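Last updated Apr 14, 2025

Section 4. Kitchen Table Set-Up

Read this section before you touch the arm. Read it again if you were on the team last August, when the set-up was different and, frankly, worse. It covers getting the table, the props and the wrist view ready for the Bumlow practice task, in which the arm handles ordinary kitchen things in an ordinary way while several students hold their breath.

You will need the arm, the club laptop with Treloar installed, the prop bin, the white cloth, masking tape, and one person willing to stand next to the stop button and do nothing else. That last item is the hardest to find.

4.1 Table and power

1. Wipe the table. Flour from the last session is not a texture feature.

2. Check that the arm's base clamps are tight. If you can wiggle the base with one hand, so can the arm.

3. Hang the cloth behind the table. A few creases are fine. Do not iron it. Someone tried, and we now own a shorter cloth.

4. Run the arm cable with enough slack for a full sweep in both directions. Watch it during the first slow move.

CAUTION: Keep drinks on the windowsill. The controller has survived one iced coffee and has made no promises about a second.

5. Power up the controller, wait for the green light, then start Treloar. Doing it in the other order gives you error 13, which the help file describes as "general."

4.2 The wrist view

The wrist view is what the team steers by once the gripper is down among the props. Open it from the Treloar side panel and leave it open. It is a soft, gray little picture and you will get used to it. Over the steel bowl it will look much like this:

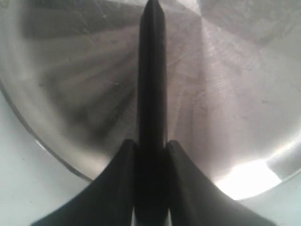 What should I do if the wrist view freezes in the middle of a run?

Press stop first, then close the view and open it again. If it comes back frozen, restart Treloar and home the arm before you go on. Don't finish the move from memory.

6. Set exposure to manual. On automatic, the view chases every shine on the metal and goes dark just when you need it.

7. Move one desk lamp at a time until you can follow the rim of the bowl in the view. Some glare will remain. Steel is like that.

8. Save the settings under your team name. "test", "test2" and "final test" are all taken.

NOTE: Aldo Orlandini wrote the exposure script and is happy to explain it. Allow an hour.

4.3 Props

Props live in the Dondell bin under the bench. Put out what the task card asks for and leave the rest in the bin, however festive the table might look with everything on it.

9. Tape a small cross where each prop goes. Future teams will thank you, or at least stop asking you.

10. Set the plate within easy reach of the gripper, then the produce. Anything green and roughly finger-shaped will do for practice. Fresh is better than whatever has been in the bin since midterms.

11. A knife goes on the table only if the card calls for one, and it goes on last, with the arm stopped. One student places it, the same student takes it away, and that student says so out loud both times.

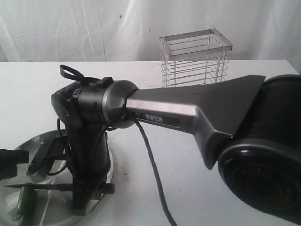

Once the knife is out, hands stay behind the tape line until the run is over. The speed limit in Treloar goes down to 4 percent for the first pass, and it stays there even if the pass is going beautifully and your ride is waiting. You can raise it on the second pass if your mentor agrees.

CAUTION: If a prop slips off the plate, let it go. Press stop, wait for the arm to settle, then reach in. Nothing in the bin cost enough to be worth a lunge.

4.4 Rim check

The rim check teaches Ovimitz, our planning script, where the edge of the bowl is. Skip it and Ovimitz will guess, with great confidence.

12. Jog the arm until the rim crosses the wrist view with the bowl on one side and bare table on the other. Press Mark. If the fingers hide too much of the rim, back off and try from another angle.
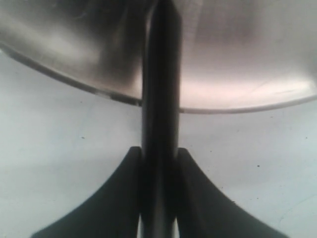

13. Repeat from the opposite side of the bowl. The two marks should agree to within 4 mm. If they don't, somebody has bumped the bowl, and it is quicker to redo both marks than to establish who.

14. Run the dry pass: 300 seconds, gripper open, touching nothing. Keep a finger near stop the whole time.

15. Write the result in the log, including the bad ones. A team with 100 perfect runs in its log will be asked to show us one.

Go on to Section 5 once the dry pass is clean. If the arm makes a noise you haven't heard before, go to Section 9.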